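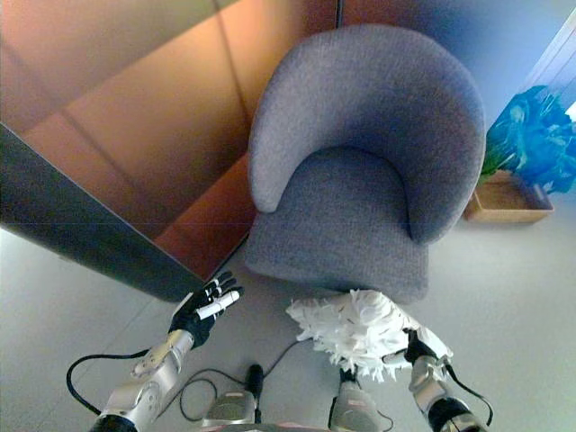

Ticket 847: Wrong unit details on Skutetti listing, Bugti Building, Lundville
Opened Sep 14, 2018 by Marcelino Andrade, leasing office. The listing for unit 427 went live this morning and shows the wrong details. It's a furnished studio, but the public page says "1 BR, unfurnished" and the parking line is missing. The entry form on our side is correct. I checked the furniture field too, and it still has the gray upholstered barrel chair with the curved back, so the text is being saved and then lost somewhere on the way to the page. Please fix before the open house.

Support, first reply:
Thanks for the report. Can you tell us whether the listing was made from scratch or copied from an older one? Also, does the preview inside your account match the form or the public page?

Marcelino Andrade:
Copied from an older one. The preview matches the form. Only the public page is wrong. I logged out and tried a second browser and got the same result.

Support:
We can see the problem on our end. Your account sends listings out through the Goreo feed, and the copy kept the feed ID of the old listing. Goreo is sending back the old unit's details every 4 hours and writing over yours. Please do the following:

Open the listing and go to Feed Settings.
Clear the box marked Source ID and save.
Press Resend. Do not press Restore, which brings the old ID back.

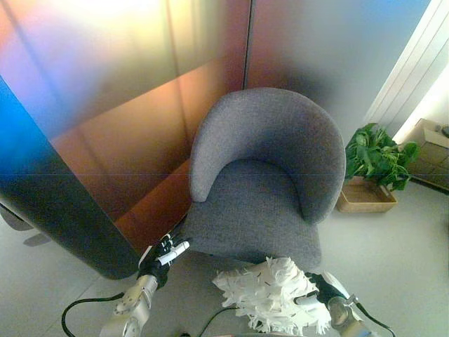 Marcelino Andrade:
Done. The page now says studio, furnished. Parking is still missing. Rent and deposit are right. The lease start says October, also right.

Support:
Parking is a separate field. The old listing had it set to "None," and that hides the line even when there is text in the notes. Change it to "Assigned" and enter the number of spaces.

Marcelino Andrade:
Set to Assigned, 2 spaces. It showed up after a refresh. I'll leave the ticket open until the next feed update goes through — last time I fixed something it went back overnight.

Support:
Understood. We'll keep it open on our side as well.

Marcelino Andrade:
Feed ran and nothing changed on the page. Two other listings in the building were copied the same way, so I cleared the Source ID on those as well. OK to close.

Status: Closed
Cause: Feed ID carried over from copied listing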